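Most advice on dryer care stops at the lint screen. I think the drum deserves equal attention, and the back wall in particular. Air has to cross that wall, and a vent panel clogged with softener residue adds minutes to every load.

At the Hilotgate laundry room we logged 376 loads through January. My view after reading the log is that owners should wipe the panel monthly and check the drum for small items after each cycle – socks most of all. Bushra Arain prefers a quarterly wipe. I find that too long for a shared machine.

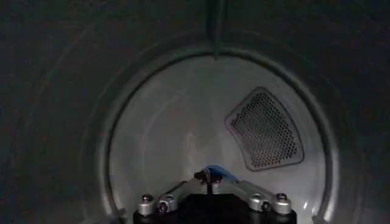

*Dryer drum, back wall, with the perforated vent panel at right.*

A damp cloth is enough. Skip abrasive pads, which scratch the metal and give residue more to hold.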